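A morning at the Tirkum open day

12/09/2024

I have used Tirkum shampoo bars since I moved to this country, so when the company wrote to its customers that the factory in Corkton would open for visitors, I put my name on the list the same evening. My train was early and I had to wait outside the gate, but somebody from the reception brought me tea.

The visit started in a meeting room with a short talk. Tirkum makes hair and skin products under its own name and also a line called Bashir, which I knew only from the pharmacy. I did not know that both come from the same building. Bashir is for dry scalp and has no perfume in it. The rest of the talk was mostly history and I confess I wrote down little.

Then we got hair nets, white coats and covers for the shoes, and we went to the mixing hall. The smell is strong when you enter, something between coconut and warm soap, and after ten minutes you do not notice it any more. The biggest kettle holds 3000 litres. On that morning it was making conditioner, and through the small window in the lid we could see it turning very slowly, like thick yoghurt. Our guide explained that the oils and the water are heated apart and come together only later. If one of them is too cool, the cream becomes grainy. I have had such a grainy conditioner at home once (from another company) and I always thought it was old.

The shampoo bars are pressed in the next room. The dough comes out in long noodles, it is pressed into shape, and then the bars rest on racks. A visitor asked why her bar always goes soft in the shower. The answer was to keep it on a dish with holes and away from the water. I do this already, but I also cut my bar in two pieces and use only one at a time, which the guide said was a good habit.

After this we could try products at a long row of sinks. I tested the Bashir scalp cream on my hand and the new Fornuddale hair mask on the ends of my hair. Fornuddale is their more expensive line and will be in the shops from May. It has a light smell of pear and it rinses out easily. My hair is fine and most masks make it flat, so I was careful, and on the train home it still felt soft and not heavy. One use is too little to judge. I would like to try it for some weeks before I say more.

The shade library was my favourite part. Tirkum keeps a small lock of hair for every colour it has tested, 478 of them, pinned on boards from the lightest blond to blue black. Of these, 122 are different browns. I looked a long time for my own colour and found it between two others, and it had a much nicer name than I would give it.

Lunch was sandwiches and fruit in the canteen, and there was time to walk by ourselves in the parts with a green line on the floor.
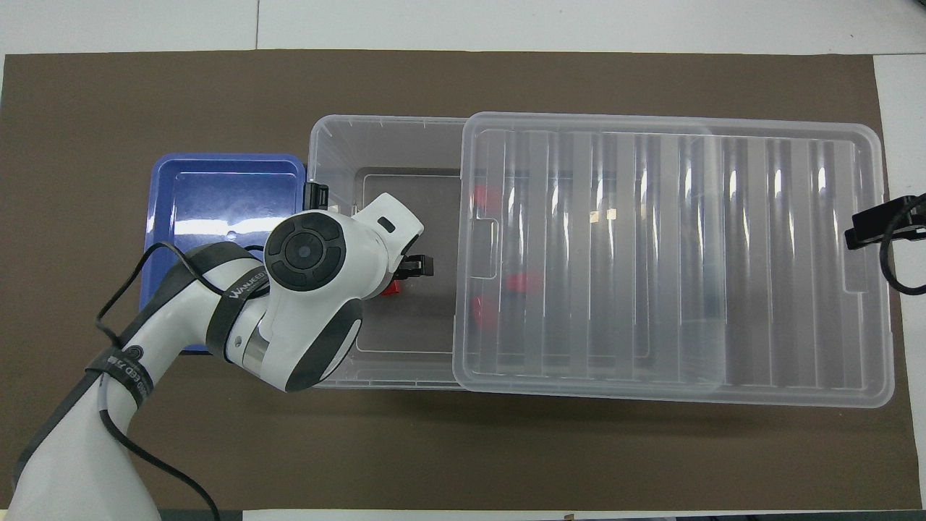 In the factory shop everything was a little cheaper than in the town. I bought 2 shampoo bars, the scalp cream and a wooden comb. The Fornuddale mask was not for sale yet, but each visitor got a small sachet of it. The queue was long and they had only one till, so if you have a train to catch, go to the shop before lunch.

Some practical notes. The bus from Corkton station stops at the gate, but on the way back you must cross the road and the stop is not easy to see. There is a lift to the shade library. Large bags must stay at the reception. If strong smells give you a headache, ask to skip the mixing hall, you can wait in the room with the bars, where it is milder.

The tour was free. They gave us a form for our opinions at the exit and I wrote that I would like a refill station in the shop.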